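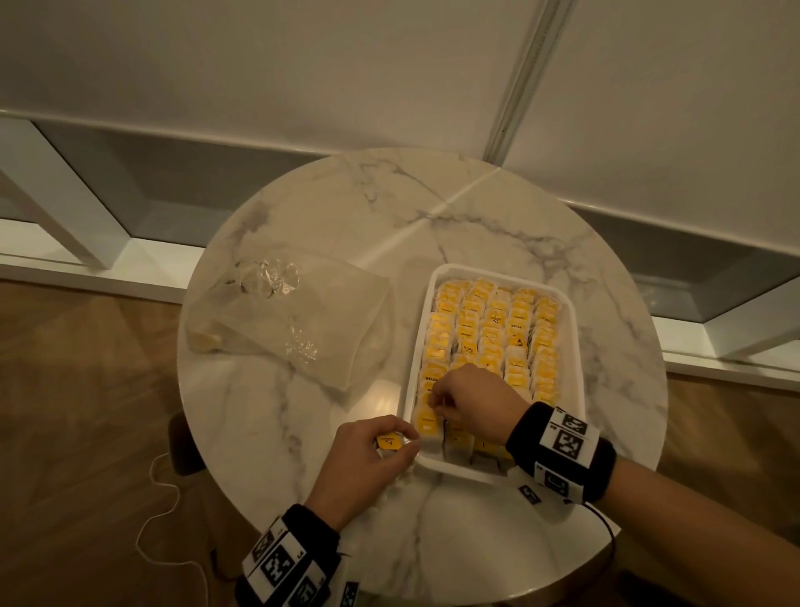 Picking tea bags by the string or tag, with marker bands on both wrists.

The Best Bug We Ever Had Was on Somebody's Wrist

By Wayne Hartley
2025-06-06

I love tea bags. I don't drink much tea, but as a thing to make a robot pick up, a wrapped tea bag is wonderful. The wrapper slides, the string pokes out where you don't want it, and they're packed so tightly on edge that you have to commit to one and pull. A person does it while talking about lunch. Our arm, which everyone in Brindport calls Lam, needed 396 recorded demonstrations before it could do it at all, and then in April it started driving its fingers into the side of the tray.

Hard, too. The first time, it pushed the tray across the tabletop until the force limit tripped and everything froze with a tea bag still in the grip. Harpreet Perron was standing next to the table with her hand near the stop button, where a hand should be, and she didn't even have to press it. The second time she did.

I want to argue something from this, so let me get the story out of the way first.

Lam learns from people. We strap a band with printed square markers on each wrist, a camera watches from above, and software called Filov works out where the hands are from where the markers are. It's a lovely trick. You get to use your real hands, with all their sneaky little habits, and the robot gets a path to imitate. What Filov needs to know is how the band sits on the wrist, and we told it that once, at the start of each session, with a short calibration. After that it believed us.

You can guess the rest. Fabric bands move. You reach in, turn your hand over, push your sleeve up, scratch your ear, and by the end of an hour the band has crept around your arm. The camera still sees the markers perfectly. Filov reports a high confidence, and it deserves to, given what it's measuring. It knows exactly where the band is. It has the hand wrong, and the error grows all morning.

We had retrained on a fresh batch that week, 124 recordings from one long session. Zohreh Ranjbar went through them one at a time and found that the first 40 were clean and the later ones got steadily worse. The wrist in the data was tilting and the fingertips were drifting sideways, and by the end of the session the recorded hand was passing straight through the wall of the tray. Recorded hands can do that. Lam tried to do it too, because that's what we had shown it!

Okay, so here is my opinion, and I hold it with great cheer: we don't talk about this kind of failure nearly enough, and we should be shouting about it.

When a robot does something alarming, people go looking at the robot. We did! Arash Golestani spent two days on the arm. He checked the joint encoders, swapped the gripper pads and retuned the controller, and all of it was good work and the arm is better for it. But a learned behavior can be broken by something that happened weeks earlier, in another room, to a piece of fabric. None of our safety paperwork covered that. We had a page on pinch points and a page on the stop button, and the word "wristband" didn't come up once.

I think it should. If a machine's motion comes out of a recording, then the recording rig is part of the machine, and it ought to get the same boring care we give to bolts and cables. Check it before, check it during, check it after. Write down who wore it and how long. We would never run an arm for a whole morning on a joint that was slowly working loose, and we did the same thing with a strap without blinking.

Montserrat Tejada disagrees with me, and she's worth hearing. She runs the integration side at Altisach, where they put arms like ours into real packing lines, and her view is that you will never get clean data out of people and you shouldn't try. People slouch. They get tired. Put your effort into the robot's own limits, she says, so that bad data can't hurt anyone: low speed, low force, a hard boundary around the tray that no learned policy gets to cross. If Lam had had that boundary, the whole episode would have been a line in a log.

She's right about the boundary. We added one the following Monday and I'm embarrassed it took us so long. Where I part ways with her is the log. A line in a log is a thing you scroll past. If the boundary had quietly caught every bad reach, we would have gone on feeding tilted wrists into the next robot and the one after that, and all we'd have noticed is that Lam seemed kind of hesitant around trays. The fence protects the people and the tea. It doesn't tell you your data is rotting. You need both, and you need somebody whose job includes reading what the fence caught.

Our fixes are cheap, which makes me happy every time I think about them. Before a session, and again every ten minutes, the person recording rests each hand flat on the table in a taped outline. If the computed wrist is off from where it ought to be, recording stops and everything since the last good check is thrown out. We also replay each recording against a simple model of the tray – if a fingertip goes through plastic, out it goes. Harpreet wrote that last one in an afternoon. It flagged 100 bad recordings in our older data that we had been using quite happily.

So yes, I'm still excited about teaching robots by hand, maybe more than before. I just want other groups to publish their crept straps and their bad mornings next to the nice clips. If you record with wrist markers, go pull the last ten minutes of your longest session and look at where the fingertips are. I'd really like to know what you find.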